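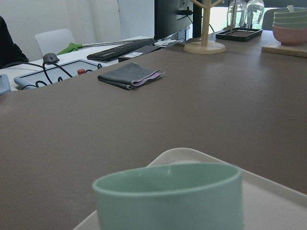 Juraj Oravec
Moderator, 1,892 posts
9 January 2021

Finally got the table sorted and I'm so happy with it! Mug tree and the two glass bottles at the back, bowls stacked on the cutting board, mint cup on the white tray up front. The gray cloth stays out on the table, folded, because I reach for it all day long. I've wanted a calm table since October!!

urrutia_k
702 posts
Love the mint with the pink bowl. But I'd get those bowls into a cupboard - mine collect dust in no time.

Juraj Oravec
Moderator
Not if you eat out of them twice a day :) They stay out.

Vatik
2,000 posts
With urrutia_k on this one. And I'd lose the tray under the cup, it eats up table. Bottles on the black tray, sure, I do the same with my oil.

trevia
No no, keep the white tray! Trays are the best thing I ever did for my kitchen, you lift the whole lot and wipe. Is the cloth two cloths? I see some pink in there.

Vatik
You can lift a cup too, trevia.

urrutia_k
Where do the mugs go when the tree's full? Mine holds six and we own way more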